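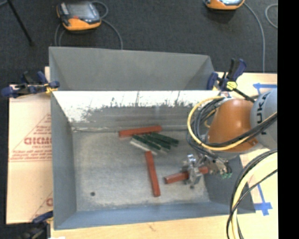 Workshop tips: keeping a bin-picking cell in order

These notes cover the small picking cell on bench 2 at Pendeck. They were started by Mansa Alhassan for the Friday shift and have been added to since. Most of them apply to any small arm working over an open metal bin.

Clamping the bin

Clamp the bin to the table before the arm is enabled. One clamp is not enough, as the bin will pivot around it when the gripper pushes on a wall. We use three bar clamps: two at the rear corners and one at the front left. The front right corner is left free because the cables come down there.

Set the padded jaws flat on the bin's edge. A jaw sitting at an angle holds well in the morning and creeps by noon. Tighten by hand, push each wall of the bin in turn, then tighten again. Check that no clamp handle stands in the path of the wrist, and jog the arm slowly past each one after any change.

Replace jaw pads when they harden. A worn pad marks the bin, which is no great loss, but it also slips.

Marking the table

Blue painter's tape is adequate for position marks. Put a T-shaped mark outside a corner, with the stem toward the bin and the crossbar square to it. Tape placed under the bin is useless once the bin is on top of it. Press the edges down with a plastic scraper and change the tape in March, along with the gripper grease. Old tape leaves glue on bare wood. Kütt citrus cleaner removes it; wipe afterward with a damp cloth and let the wood dry before re-marking.

After a bin has been lifted out, do not trust the tape alone. Run the two-point check: bring the closed jaws to the left rear corner, then the right front corner, at low speed, and compare with the stored positions. If either is out, move the bin and leave the program as it is.

Cable dressing

Cables on the outside of the wrist need a loop large enough for the full turn of the last axis. To set it:

Turn the wrist to one end of its travel. Pull slack until the loop lies easy on the housing. Turn to the other end and look for any cable drawn tight across an edge. Split the difference and fasten with hook-and-loop straps. Zip ties are acceptable on the fixed part of the run only. On the moving part they cut into the jacket.

Keep the thick cable outermost and the thin ones inside it. Thin cables on the outside get caught on bin corners. Maiara Evangelista checks the jackets weekly with a bare hand, feeling for flat spots — these show up well before a crack does.

Gripper jaws

Wipe the jaw faces at the end of the shift with a lint-free cloth. Painted parts leave a film, and the first sign of it is long pieces rotating in the grip when picked off center. Do not use sandpaper on the faces. If the film will not come off with alcohol, leave a wet cloth on it for a few minutes and try again.

Grease the joints, not the faces. One small drop of Flomance light grease per joint, work the jaws open and shut 100 times at low force, wipe off the excess. Our service interval is 575 hours. The counter read 424 at the last check, so there is time, but have the grease on the shelf.

Look at the air fittings while you are there. Tug each tube gently. If it moves in the fitting, cut the end square and reseat it.

The bin itself

Bare sheet metal scratches and the scratches do no harm. Glare does. A shiny wall under overhead lights can produce false edges in the vision software, mostly along the back. Try moving the light first. If that fails, scuff the area with a fine abrasive pad in small circles. Paint works too, but it chips where the jaws touch and the chips end up under the parts.

Sweep the floor of the bin with a soft brush before each run. Splinters and grit lift one end of a flat stick and spoil the height reading.

Test parts

Use a mix of thick blocks and thin sticks. Blocks alone will pass a badly set gripper. Drop the parts in by hand and do not arrange them. Put at least one against a wall, as wall picks fail first. Neusa Assunção keeps a written list of failed picks with the wall and the part; "missed" is not a useful entry.

Pendants

Stow pendants screen up, with the cable in one wide loop. Tight coils stiffen the cable near the plug. Clean the screen with a dry cloth while the arm is disabled. Report a sticky button to Consuelo Cordero the same day and tag the pendant out of use.

Replacement pads and straps are ordered from Clikville. Write the bench number on the request.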